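**Getting tea stains out of mugs without wrecking the glaze?**

**balska_ona** wrote:

Hello all, long-time reader, and I finally have something to ask! My husband and I get through about five pots of black tea a day between us (I know, I know), and every mug in the cupboard has that brown ring inside. The dishwasher does nothing for it. I've been soaking them in baking soda overnight, but I'd love to hear what the rest of you do before I go at my good ones with something stronger. 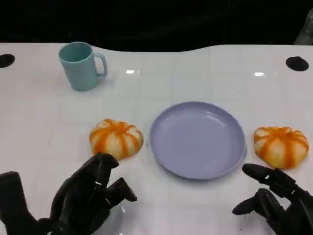
My mother swore by salt and half a lemon, and she kept the same cups going for 28 years, so I'm inclined to trust her. What worries me is the finish. The shiny white ones can take a scrubbing, but I'm very fond of the light teal mug, and a matte surface like that seems to show every little mark. Has anyone used salt on one of those?

**chisholm_c** wrote:

Welcome, Ona! Please don't use salt on matte. I did two of mine that way and they came up with pale streaks that never left. Denture tablets, warm water, leave it an hour, and have a cookie while you wait.

**Priit P.** wrote:

Have to disagree with Callum, friendly as ever. Salt is fine if you keep it to the inside, where most mugs are glazed smooth anyway. I've done it for years. Denture tablets left a minty taste in mine that took a week to go!

**chisholm_c** wrote:

Then you didn't rinse, Priit.

**Priit P.** wrote:

I rinsed plenty, thank you :)

**vija_d** wrote:

Baking soda again, but as a paste with just a few drops of water, rubbed on with a soft cloth. Overnight soaking is too weak to do much. I cleaned 16 cups for our church supper in December and my arm was sore, but they looked lovely.

**balska_ona** wrote:

Paste it is, on an old chipped one first. Will let you know how it comes out!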